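**Clundevlow Releases Version 3 of Simside, Its Control and Planning Software for Two-Arm Robots**

*For immediate release: 22 June 2025*

Clundevlow today released version 3 of Simside, its software for controlling and planning the motion of robot cells with two arms. The new version plans both arms as one system, adds a contact monitor for plugging and unplugging tasks, and lets users replay any run step by step from its log. It is available now to all current license holders.

Earlier versions of Simside planned each arm separately and then checked the two paths against each other. When the paths came too close, one arm had to wait. Version 3 searches for a single plan that covers both arms, both grippers and the object between them. Tasks in which one gripper steadies a part while the other works on it can now be written as one step in the task file.

Clundevlow developed the release around a bench task using a power strip and a small plug. The task calls for close work by two grippers near a part that can slide or turn, with a cord that the planner has to keep track of.
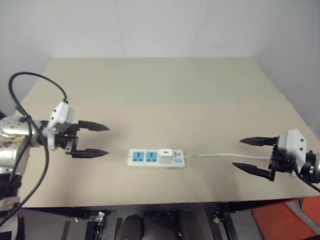 **Does Simside need a special controller to run version 3?**

Version 3 runs on the same workstation as version 2 and talks to the arms through their existing controllers. Sites that use the contact monitor will need to install one extra driver, which is included in the download.

**Planning with Chraibi**

The joint planner, named Chraibi, replaces the two separate planners in version 2. It takes the start position of each arm, the goal for the object and a list of areas to avoid. It then returns one timed path per arm on a shared clock. If part of the path fails a check, Chraibi replans that part and leaves the rest alone.

Users can assign a role to each arm, such as "hold" or "insert," or leave the choice to the planner. Roles can be changed between steps. Task files written for version 2 will load without changes, but they will keep the old waiting behavior until the joint planning option is turned on.

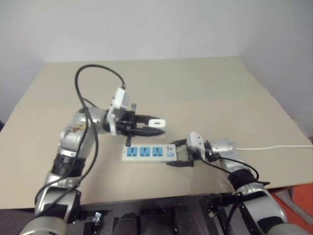

The contact monitor compares the force expected at each gripper with the force reported by the arm. When the difference passes a limit set by the user, Simside stops the motion, backs off along the last safe part of the path and writes an entry to the log. Limits can be set for each step and each arm.

**Perception with Inder**

Inder is the perception module in Simside. It estimates the position and angle of known parts on the work surface and passes them to the planner. In version 3, Inder can update its estimate between steps, so a part that has been turned or set down at a different angle does not require a restart of the task. It also reports a confidence value with every estimate. Users choose the value below which the cell should pause.

Thin cords and cables remain difficult. Inder marks them as areas to avoid and does not yet model how they bend. Clundevlow plans to add cable modeling in an update scheduled for November.

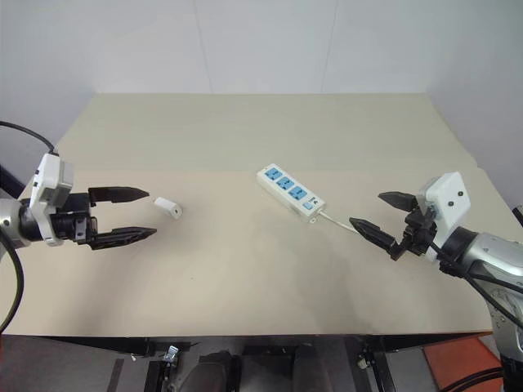
Version 3 was checked against 1,389 recorded runs from Clundevlow's own test benches before release. The replay tool used for that work now ships with the product. It shows the planned path, the measured path and the output from Inder on one timeline, and it can export a single step as a new test case.

**Availability**

Simside version 3 is a free update for customers with a current license. The download includes the installer, the contact monitor driver, a migration guide and 40 sample task files. Version 2 will continue to receive fixes until November.

**About Clundevlow**

Clundevlow makes control, perception and planning software for robot cells in light assembly and testing. Its products include Simside and the Chraibi and Inder modules.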